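Talking Small Rooms and Tile with Javiera Figueroa

18 March 2022

I have to confess I walked into my chat with Javiera Figueroa thinking we'd spend the whole time on color. She runs a two-person outfit called Montecinos that lines small rooms, nooks and work bays with tile, and her phone is full of the kind of bright stuff that gets people to stop scrolling. But we got maybe a minute into our coffee before she put her cup down and told me she was sick of bright.

"Everybody asks me for turquoise," she said. "And I'll do it, I love turquoise! But if you're going to put things down in a room all day, pick them up, move them, lose them, find them again, I want you to have gray walls. Let the things be the color."

That's pretty much the idea behind Cutari, the little tiled bay we'd met to talk about. It's a short floor with tall walls, and the whole thing would fit inside my dining room with space left for the dog. She did it together with her business partner, Benjamín Orellana, who was supposed to join us and sent a text instead.

I asked her where you even start with a space that size. The corners, she said, and she was off.

"People start in the middle of the wall because that's what you look at. Then they get to the corner with a skinny piece left over and they're sad. I draw the corners first. I want to know what both walls are doing when they meet."
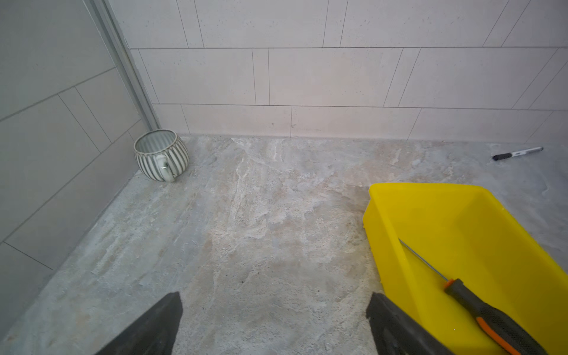 Javiera has strong feelings about trim, and I mean strong. She'd brought a bag of offcuts to the café and lined them up next to the sugar. Plastic trim she won't touch anymore. Stone trim she likes but says it chips if you look at it funny. What she went with at Cutari is the narrow metal strip, the silvery one that comes down the corner to the floor right behind that round striped mug, and she's so pleased with it that she ran her thumb down the picture on her phone while we talked. "It's a plain line. It tells your eye where one wall stops. With big tiles you need that or the whole corner goes mushy."

And they are big tiles. I'd assumed a small space wanted small tiles, so I asked.

"No! That's the thing everyone says and I fight with it every single week. Small tiles means more grout. More grout means more lines, and more lines in a tiny space makes me feel like I'm wearing a plaid jacket that's too tight. Big tile, staggered, let it run. You get a few rows and you're done."

The staggering was a bit of a family argument, apparently. Her aunt, Nélida Salinas, set tile for years before Javiera ever picked up a trowel and still gets asked for her opinion on the layouts (and gives it when she isn't asked). Nélida likes a straight grid. She thinks a staggered wall looks like somebody wanted brick and couldn't get it.

"She's not wrong that it looks like brick," Javiera said. "I like brick. We had it out over lunch for 2 hours and then she helped me mark the rows, so I think I won. Don't print that." She thought about it. "Okay, print it."

I wanted to know about the grout, because it's darker than I'd have dared to go. My own bathroom has white grout and I've spent more weekends than I'd like to admit on my knees with a toothbrush. Javiera made a face like I'd told her I eat soup with my hands.

"White grout is for people who have someone else to clean it. Go darker than the tile. You'll see the pattern better and you won't be scrubbing. In my own kitchen I went so dark my mother thought it was dirt, so, you know, there's a limit."

Then there's the floor, which I'd been saving up my questions for. It has the look of marble, with all that pale veining swirling across it, and I told her that was the part I'd steal for my own place. She laughed and said it was the part she'd nearly lost sleep over. The first sample she brought in was a plain flat gray from a line called Vostton, very tidy, very grown-up. She laid it down next to the wall tile and hated it by the time she'd stood up.

"It was like being inside a filing cabinet. Gray, gray, gray. I called Benjamín and said I can't, I can't do it, it's making me want to nap. He said try something with some movement in it. So we went through every sample we had, and this one had movement. A lot of movement. I was scared of it for a day, and then I loved it."

Doesn't a busy floor make it hard to see what you've put down on it? I'd noticed there was a marker lying near the back wall in one of her pictures, and I told her I would lose a marker on that floor before lunch.

"You'd lose it for a second," she said. "The cap is black, so you'd find the cap. It's the white end that goes missing. If you gave me a white button on that floor, forget it, that button lives there now. But a bin, a cup, anything with a bit of size to it, you're fine."

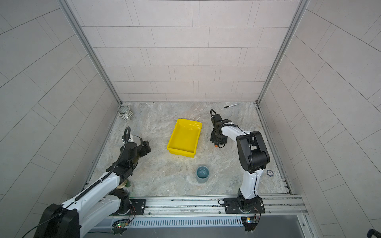

Cutari with the yellow bin out in the middle of the floor and a cup just in front of it.

The bin is where she gets her color back, and she's a little smug about it. Yellow against all that gray is hard to miss. I asked if she would have been happy with a blue one, and she tipped her hand side to side.

"Blue goes polite on you. Look at the cup, it's that soft blue-gray, and it's pretty, I'd drink out of it. But it sits back. The yellow comes right at you. If I could pick everything that ever went in that bay I'd want one loud thing and the rest quiet. And I like that the bin is shallow. A deep bin is where stuff goes to be forgotten. I've got one at home I'm afraid of."

We got onto cleaning after that, and I'm going to give you her routine the way she gave it to me, since a few of you have written in asking how to look after this kind of floor. Sweep first, always. Grit is what scratches. Then a damp cloth, warm water, a very small squirt of plain dish soap. Wipe with the veining or across it, she doesn't care, but change the water when it goes cloudy. For the walls she uses the same cloth, rinsed, and works from the top down. No vinegar on anything until you know exactly what you've got.

I pointed out that there were a few darker smudges on the floor, and she shrugged so big that she nearly took out the offcuts.

"It's a floor! People use it. I'd worry about a floor with no marks. Smudges I can wipe. What I don't want is a tile that rocks when you lean on it, and I checked every one of those with my own two hands."

The other thing she checked was how the side walls sat. The bay is closed in on three sides, and she said that's harder than a full room in a funny way, because whoever's at the open side sees everything at once. In a bathroom you can hide a bad cut behind the door. She learned that one on an early job at a bakery called Travunholm, where she put her worst tile exactly where the line formed. The owner, Domingo Gallardo, never mentioned it. His customers did.

"There was one woman, Aldana Troncoso, she'd wait for her bread and just look at it. Every morning. Finally she asked me if it was on purpose. I said yes. I went back in September and changed it."

Is there anything about Cutari she'd go back and change?

She took longer with that than with anything else I asked. She stirred her coffee, which had to be stone cold by then. Maybe the wall tile, she said. It has those tiny dark speckles all over, and from a distance they vanish, but up close she keeps wanting to brush them off. She picked it from a sample the size of a playing card and she knows better than that.

"Get the whole tile. Take it home. Lean it on the wall for a few days and look at it when you're tired. I tell every client that and then I went and picked from a little card myself. Benjamín brings it up all the time."

She does like how the metal at the corners turned out, on both sides, and she came back to it as we were packing up. She asked me what I had in the corners of my bathroom. Caulk, I told her. She wanted to know what color.

I said it used to be white.

"Send me a picture," said Javiera, sweeping the offcuts back into her bag. "No, don't. Send me your measurements."

I measured it that same night, with a tape I had to borrow from next door, and she's already written back to ask for the height of the window.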